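3.2 Low round shapes on a pine tabletop

Of all the things people set down on a table during a meal, the shallow plate may be the most interesting, and it gets the least attention in the literature on table setting and clearing. Cups have handles and bowls have walls. A shallow plate has a rim and very little else, and that rim sits close to the wood. We were delighted by how much there is to say about it!

The Povon collection, on which this section is based, holds 3283 entries on single pieces of tableware, gathered up to October. We kept those in which one low, round piece lies alone on a bare wooden surface, which left 1865. Entries with cutlery, cloths or placemats were set aside for Section 4, where they get the space they deserve (the placemats in particular are wonderful material).

Two matters guided our reading of these entries. The first is height. A plate that lies flat offers a thin gap under its rim, and the depth of that gap varies a great deal from maker to maker. Once one side comes up, even a little, the piece is resting on its opposite side, and the whole question of balance changes. We call this the tipped state, following the Maillard notes on dish handling, and we treat it as separate from both lying and lifted. The second is contrast. Pale pine makes a dark piece easy to find, and the soft shadow next to it tells the eye a good deal about how high the rim stands. Knots in the planks can be dark and roundish too, so we asked readers to mark the rim first and the surface second. 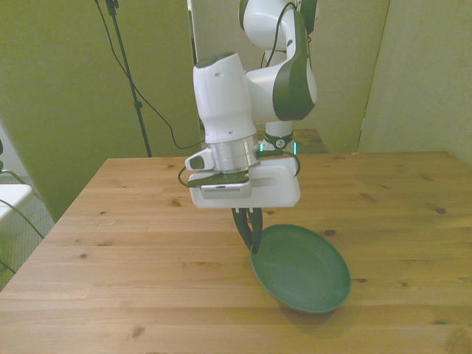
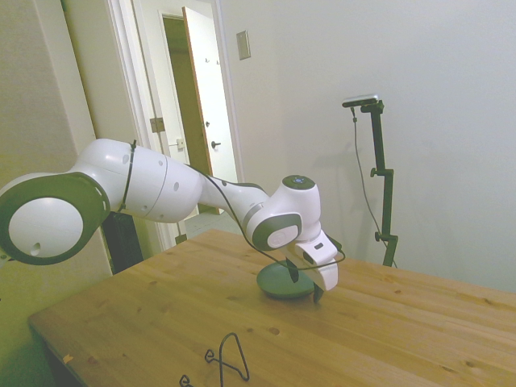

Figure 3. A dark, round, shallow piece on a light wooden table.

Readers agreed on the outline of the piece far more often than on its name. "Plate," "saucer," "dish" and "base" all turned up for pieces of nearly the same shape, and we kept every one of these words in the word list because they say something lovely about how people picture use. Someone who writes "saucer" is already thinking of a cup. Jérémie Lecomte objected that the words should be merged before any count is made, that a rim is a rim whatever it is called at home, and that splitting the group four ways leaves the smallest with just 70 entries, too few to lean on. We take the point, and Table 5 gives the merged counts next to the split ones. The split version still seems to us the richer of the two, and we hope others will try both.

Shadow turned out to be a better guide to the tipped state than the outline was. Seen from the side, a slightly tipped plate and a flat one can share almost the same oval, while the shadow under the near rim widens early and clearly. In the Pundance pilot, a smaller set with roughly 3000 entries and mixed surfaces, the same cue was weaker on dark wood and on patterned cloth. We return to surface color in Section 3.3, starting with oak.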